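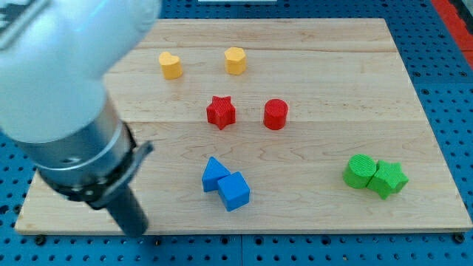
4. Oiling and Conditioning a New Board

4.1 Before you start

Kesidetti maple boards leave the shop sanded but unfinished. The wood must be oiled before it is used with food, and again at the intervals listed in 4.4. Read the whole section before opening the oil.

You will need:
- Tillura board oil, one bottle (food-grade mineral oil is an acceptable substitute)
- Tillura board wax
- two lint-free cotton cloths
- sanding sheet, 320 grit
- a spray bottle of clean water
- a wire rack or four small spacers of equal height

Do not use olive, corn, sunflower or other cooking oils. They turn rancid in the wood and the smell cannot be removed without sanding the board back.

4.2 Raising and cutting the grain

1. Wipe both faces and all four edges with a dry cloth.
2. Mist one face lightly with water. The surface should darken evenly. Standing drops mean too much water has been applied; blot them at once.
3. Turn the board and mist the other face and the edges in the same way. Both faces must be wetted in the same session.
4. Stand the board on its long edge and let it dry for 3 hours at room temperature. Keep it away from heaters and direct sun.
5. Sand with the 320 grit sheet, following the grain. Use light pressure and stop when the fuzz is gone.
6. Remove all dust with a dry cloth. Compressed air may be used on the edges.

Note: Fine lines between the glued strips are normal. A gap that accepts the corner of a sheet of paper is a defect. Do not oil a board with an open joint. See Section 9, Returns.

4.3 Applying the first coats

1. Place the board on the rack or spacers.
2. Pour a small pool of oil in the center of the upper face and spread it outward with a cloth. Work along the grain.
3. Oil the edges. End grain takes up more oil than the faces, so go over the two short edges a second time.
4. Turn the board and repeat on the other face.
5. Leave for 8 hours.
6. Wipe off any oil still on the surface.
7. Repeat steps 2 through 6 until the surface no longer shows dull patches. Most boards need three coats.
8. Rub in a thin layer of wax, leave for 20 minutes, and buff with the second cloth.

CAUTION: Cloths soaked with plant-based drying oils, such as linseed or tung, can heat up and catch fire when bunched together. If you have used such an oil in place of the one supplied, lay the cloths flat outdoors to dry before disposal.

CAUTION: Oiled boards are slippery. Carry with both hands.

4.4 Routine care

Kitchen use, daily: oil once a month.
Kitchen use, occasional: oil every 3 months.
Serving only: oil when the surface looks pale.
Heated rooms in winter: one extra coat in November.

Wash by hand in warm water with a little dish soap, wash both faces, and dry upright. Never place the board in a dishwasher or leave it in a sink. Store at a relative humidity near 46 percent where this can be controlled.

4.5 Correcting a slight cup

1. Lay the board on a flat counter with the hollow side down.
2. Put a damp, well-wrung towel under it.
3. Check after 8 hours. Remove the towel as soon as the board sits flat.
4. Dry upright and apply one coat of oil to each face.

If the cup returns, the board has probably been oiled on one face only. Repeat 4.3 in full.

Revised 1 May 2018. Text: Pendo Mrema. Technical check: Adi Tjoa.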